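Crew wanted - Dristasby Rowing Club, coastal quad

We're short. Two seats to fill in the women's and mixed quads before the season gets going in March, plus a cox if we can find one. Beginners fine. Rusty people very welcome.

What it is: fixed-seat and sliding-seat rowing out of the harbour, mostly inside the breakwater until you've got your hands sorted, then round to Aston Point and back. Boats are Kitico (newer, quick, a bit twitchy) and Seyoum (old, heavy, forgives everything). You'll start in Seyoum. Everyone does.

When: 7.30am at the slip, three outings a week, come to as many as you can manage. We'd like a yes to two of them most weeks or the crew never settles. Evening outings once the light's back.

What you need - able to swim 50 metres in light clothes, happy getting wet feet, old trainers, leggings or shorts that aren't baggy. No jeans. Lifejackets and oars are ours. Bring a flask.

What you don't need: own kit, a car (there's usualy a lift from the top car park), any idea which side is bow.

Cost. First 3 outings free. After that it's membership, paid in one go or monthly, ask for the form. Under 18s need a parent to sign and can't go past the breakwater.

Coxes: you don't have to row. You do have to shout, and turn up when it's drizzling. We'll teach you the harbour rules and the radio.

Also after someone for the end-of-summer row to Aston and back. Long day, proper crew only, so get in now if you fancy it.
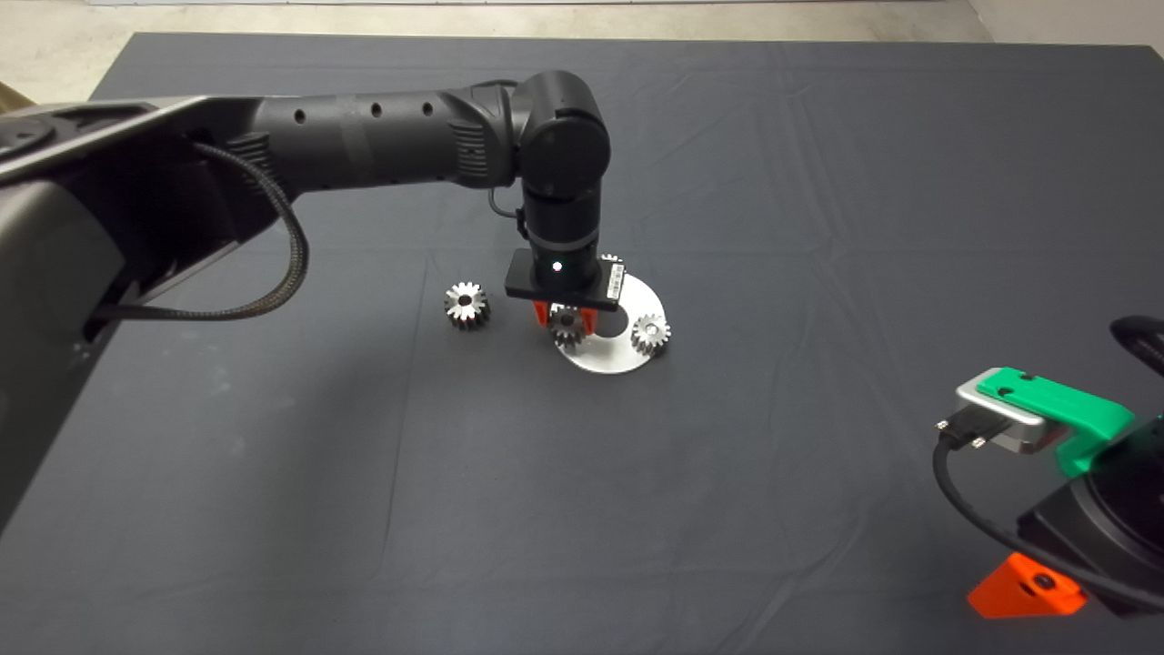

Maribeth Buenaventura says she came down not having sat in a boat since school, was put in the two seat of Seyoum and caught a crab inside the harbour, and that the rest of the crew just waited and then carried on. She'd tell anyone dithering to try the evening outings if they hate mornings.

To join in, leave a name and number in the book at the boathouse or catch one of us on the slip after an outing. Say if you're row or cox, and wich mornings you can do. Height helps for seating but isn't a test.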